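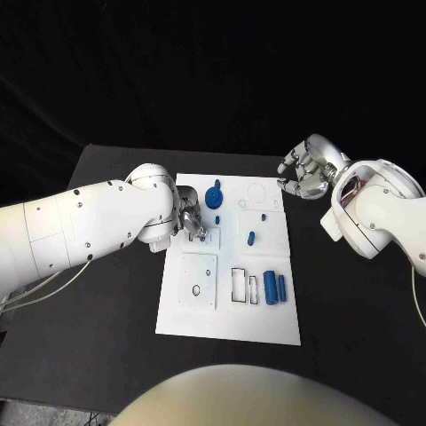

Ticket 209: small blue peg tight in the upper left insert plate

Product: Sornberg shape and gear board, white, blue parts
Bought from: Flestano
Opened by: Leokadia Walczak
Opened: 2019-06-24
Status: solved, one thing left to order

What's wrong
First of all, I love this board! The printed outlines are lovely and crisp, and the blue parts are a joy to sort. One fault so far. The small peg that goes in the upper left plate starts well, goes a little way down and then stops dead. With a firm press it goes in, but then it takes real effort to get it out again, and the whole plate wants to come up with it.

Tried so far
Turned the peg half a turn. Same.
Swapped it for the spare peg from the Flestano bag. Same again, so I don't think it's the peg.
Tried the first peg in the lower left plate's round hole, just for comparison. Far too loose, which at least told me I hadn't mixed the plates up.
Wiped the plate with a dry cloth. A bit of white dust came off and I got quite excited, but no change. 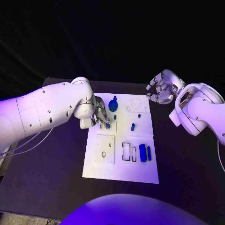
Nhi Lâm: Thanks for such a thorough write-up, it saved me asking half my usual things! Could you lift the plate off completely and look at it from underneath? The plates from that batch sometimes keep a thin lip of plastic round the bottom of the opening. It's easy to miss from above. Also, how warm is the room? The plates do swell a touch.

Leokadia Walczak: Plate is off, and there is a lip! Only down one side, thin as a fingernail. I'd never have found it from the top. The room is 29 degrees this afternoon (we're under a flat roof), so that may not be helping either.

Nhi Lâm: Brilliant, that's the one. Take the lip down with a fine file, three light strokes, then try the peg before you do any more. Please don't use a knife, it tends to dig into the corner and then the peg leans. Keep the gear post away from the filings while you're at it, or the gear gets gritty and stops spinning nicely.

Update, same day
Filed it over a sheet of newspaper. Three strokes weren't quite enough, two more did it. The peg now drops in with a light push and comes out without bringing the plate along. So pleased! I put it in and took it out far more times than I needed to, just for the click.
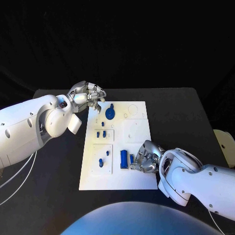 Is it all right to wash the plates after filing? Lukewarm water and a drop of washing-up liquid are fine, as long as the plates are dry before they go back on the board.

I rinsed mine in the kitchen sink and left it on a tea towel while I tidied the rest of the parts. While I was at it I checked the other plates for the same lip. The upper right one is clean. The lower left has a faint rough patch near the round hole - you feel it more than see it - and I've left that alone because nothing catches on it.

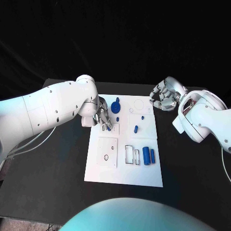 The other thing I did was sort out where the plate sits. It had been rocking very slightly, and I'd put that down to the tight peg, but it still rocked afterwards. A crumb of the old sticky pad was stuck underneath. I scraped it off with a thumbnail and put down a fresh Vukenent pad, and now the plate stays put even when the peg is pulled out at a silly angle.

Nhi Lâm: Perfect. I'll add the lip to our notes for that batch. Would you like a replacement plate sent out anyway?

Leokadia Walczak: No need, this one's a treat now. I would like a second set of pegs, though. Ortuño have them listed but not in stock until September, so if you've got a bag on the shelf, please put me down for it.

Nhi Lâm: One bag left, and it has your name on it. Keeping the ticket open until it's posted.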